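Fellwood Catch-All Tray

I make these in my garage, one at a time, and I still get a silly kick out of boxing them up! The Fellwood is a shallow tray for the stuff that piles up by your front door: keys, coins, that one earring. It's 11 inches long with low walls, so you can grab things without looking.

The color was my sister-in-law's idea (she wanted orange, I wanted gray, she won) and now it's the one everybody orders. I've shipped 163 since September.
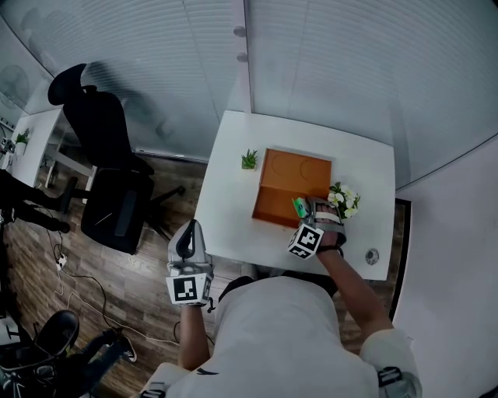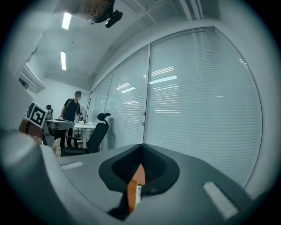

Finish and care

Wipe it with a soft, barely damp cloth and that's it. Please don't put it in the dishwasher, I've had two emails already! If the finish gets dull after a year or so, rub in a little clear wax and let it sit overnight.

Ordering

Orders go out in 7 days, sometimes sooner if I'm caught up. Want initials on the bottom? Put them in the notes box at checkout, three letters max. Returns are fine as long as it isn't personalized.

Item no. 1486
Questions: ask for Renzo Cirillo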